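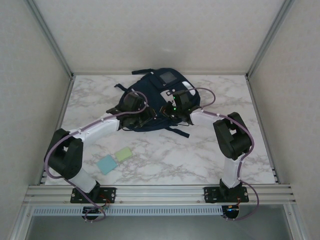
Both arms down on the backpack at the Karkmont open lab, August.

Notes from the Karkmont visit

Typed up mostly on the train so forgive the mess. Went for the software, stayed too long, missed lunch.

Karkmont does two-arm manipulation for bags and soft goods. Lab is upstairs, past the loading dock, badge at the desk. They had 6 stations open and I spent nearly all my time at the backpack one. Navy bag lying flat on a marble-look table, two arms on one rail, both grippers resting on the bag. Gray walls on three sides, which I figured was for the cameras, and yes, the perception person said plain walls killed a whole class of bad masks for them.

So, the stack. Three pieces as I understood it.

Leltus is the perception layer. Segments the bag, then guesses at straps, handle, zipper pulls. Dark fabric is the sore spot. Black strap on navy cloth, depth goes patchy, the mask leaks from one into the other. A strap off on the marble is easy. The same strap folded back across the bag, forget it. They retrained on 1,715 labeled views, of which 922 were dark bags only, and said the second batch did more for them than any change to the network. I wrote that down twice.

The planner is called Kontogiannis internally, after a street apparently. Plans both arms together, one 12-joint problem, no taking turns. I asked why not plan one and treat the other as an obstacle. They did that for a year. Worked fine until both grippers needed to be on the same object, then the second arm kept getting boxed out and the thing just gave up. Joint planning is slower but it finishes. They cache the common poses so the wait isn't awful.

Cables! Nobody ever models cables. They do, sort of. The hoses/cables run along the outside of the arms and loop off the elbows, and the right one makes a big loop over the gripper. In the planner each one is a fat capsule that gets bigger as the elbow bends. Crude, and they know it. Costs them some reach near the side walls. I'd take that trade.

Contact is the part I came for. With the gripper pressing down on a soft bag, position control alone is asking for trouble, so they switch to compliance on the way down and the setpoint is a force limit with a position target behind it. The switch is triggered by estimated contact from joint torques, no sensor in the wrist. Threshold is tuned per bag type by hand. I asked about learning it. Shrug. Fair enough.

Tooling is Plorkex, their logging and replay thing, and it's the piece I want to steal. Every run gets stored with camera streams, joint states, planner input AND the planner's rejected candidates. You scrub back to a bad grasp and see what it nearly did. You can swap in a new version of Leltus and rerun the same log without touching the arms. They showed 4 versions side by side on one zipper-pull pick. Two of them picked the wrong end of a strap with high confidence, which got a laugh.

Clunky bits: the Plorkex timeline hides dropped frames unless you turn on a flag, and the clock sync between the two arm controllers is a script somebody runs in the morning. If it's skipped the logs drift and replay lies to you. They want to move it into startup. Do it tomorrow, guys.

Questions I didn't get to:
How do they reset the bag between runs, by hand or scripted?
What happens to the cached poses when the rail mounts get moved?
Does the strap detector know about a strap it cant see, or does it start over each frame?

Parking is bad, come by train. Open lab ended at 4 and they do mean 4, they started shutting down stations while I was still asking about torque thresholds. Coffee was ok. Will email about the replay format, they said the spec is shareable, and I'll post it here if they send it.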